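Reviews > Days Out > Tech & Industry

Grikik open day, Sunday session: kitchen robots, one biscuit per visitor

Grikik runs its open day in what used to be a carpet showroom, and the signs from the car park still promise underlay. I went on a Sunday afternoon with a ticket that cost £9, a sum that buys you a lanyard, a leaflet and the right to stand behind a line of yellow tape while a robot arm considers the washing-up.

I should say that I like this sort of thing. I have been to the Stesard packing hall twice, and I once drove an hour and a half to see a machine sort onions. So take what follows as the view of someone who is easily pleased and still came home with complaints.

The visit is in three parts. First comes a talk, which was due to last 16 minutes and did not. The speaker was good on why kitchens are hard (everything is shiny, nothing is where it was yesterday) and less good at noticing the people standing at the back. There are 11 folding chairs. The session I went to had sold rather more tickets than that, and by the time we reached the slide about grip strength a small boy had gone to sleep on my coat.

Then you get the corridor of older projects, known on the leaflet as the Gallery. The best thing in it is Pacheco, a trolley that follows you about at walking pace like a dog that has been told off. It followed me into the gents. Next to it is a glass case with broken gripper fingers in it, each with a handwritten card saying what did for it. "Ladle" appears more than once. I would have paid the entry price for the case alone.

The main event is Lultance, the tidying project, and it happens in a mock-up kitchen at the far end. I had expected a white box with one cup in it, lit like a dentist's. Grikik have gone the other way and built a room that looks as if a family left it in a hurry, with wooden worktops, blinds and a proper double sink, and mugs that plainly came from several different sets. Full marks for that. Too many demonstrations are arranged so that the robot can hardly fail, and this one looked like my house on a bad week.

The arm itself is a Franka Emika, which will please the sort of visitor who reads the side of things. It works slowly. On our run the first job was a thin metal utensil lying flat on the wood, and a thin bit of metal on a flat surface is a mean thing to ask two fingers to pick up. You try it in oven gloves.

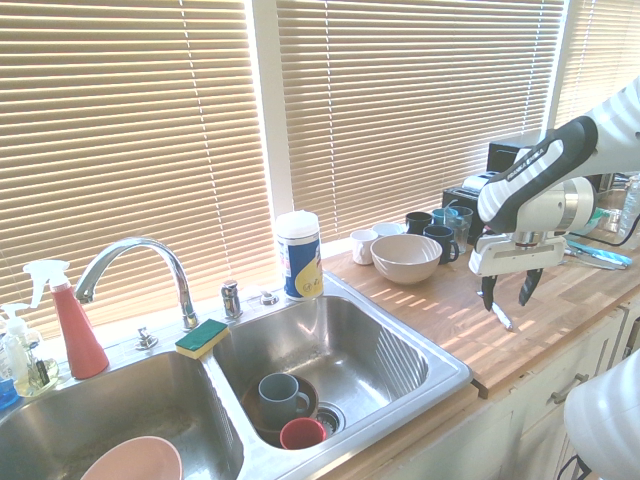 The guide told us the team has logged 500 attempts at this one job, and she said it in the tone of someone who had been present for most of them. She took questions throughout and answered them properly, including mine about whether it would ever do roasting tins ("Not while I work here"). A man in a fleece asked if it could be made to go faster. It can, she said, and that is how you get a glass case.

We watched four runs. It got the utensil on two of them, put it down tidily both times, and on the other two closed its fingers on nothing with enormous dignity and went back to where it started. People clapped anyway. I clapped.

Now the grumbles. You cannot see the worktop from the left-hand end of the tape, so get to the right early and hold your ground. There is a screen overhead meant to help with this, but during our session it was showing somebody's email. The café is a table with an urn on it, and the biscuits are rationed with a firmness I have not met since school. The leaflet has a map of the building that leaves out the exit.

Children under six or so will last until the end of the Gallery. Older ones did well, and the two beside me argued about the best way to pick up a fork all the way back to the cars. Wheelchair access is level throughout, although the tape is at an awkward height if you are sitting down, and staff were quick to move it when asked.

Would I go again? Yes, for the afternoon slot, with a cushion and my own flask. Four stars, and the fifth is theirs when they find more chairs.

Filed under: Open days, Robots, Rainy afternoons, Bring a flask

Contact us | Copyright Days Out reviews, all rights reserved | Back to top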